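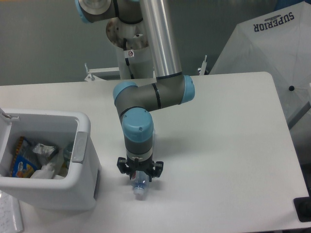 Slide 1. Robot arm with gray housings holding a small clear bottle over a white table.

Section 179 and placed-in-service dates. Speaker: Manon Chan, Ouellet tax group.

Open with the definition. Property is placed in service when it is ready and available for its assigned use. Payment date and invoice date do not decide it. Repeat this once, since most audience questions come back to it.

Trolaven case. Equipment delivered in December, power hookup finished in January. Deduction belongs to the January year. Client had already booked it in the earlier one - walk through the correction.

Business income limit. The deduction cannot exceed taxable income from active trades or businesses. The disallowed part carries forward. It does not create a loss. Bonus depreciation can, so state the order: Section 179 first, bonus second, regular MACRS on what remains. 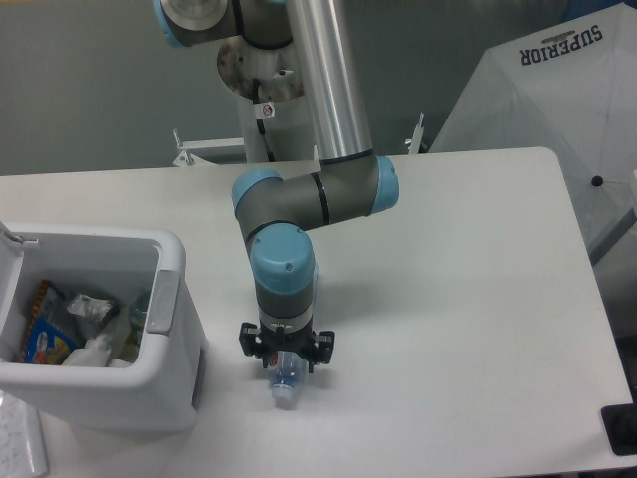
Slide 2. Arm with light-blue joint caps, bottle held in a black gripper.

Pereo case. Mixed use. Business use must be more than 50 percent in the first year. If it drops to half or less later, recapture goes on Form 4797. Ask who in the room keeps usage logs.

Records. Asset list should show cost, date ready for use, and location. Zamow had 554 line items and no ready dates for 10 of them. Clifford Sutherland has the template, handout page 3.

State conformity: skip if past 2:40. Several states set their own lower cap.

Questions, then break.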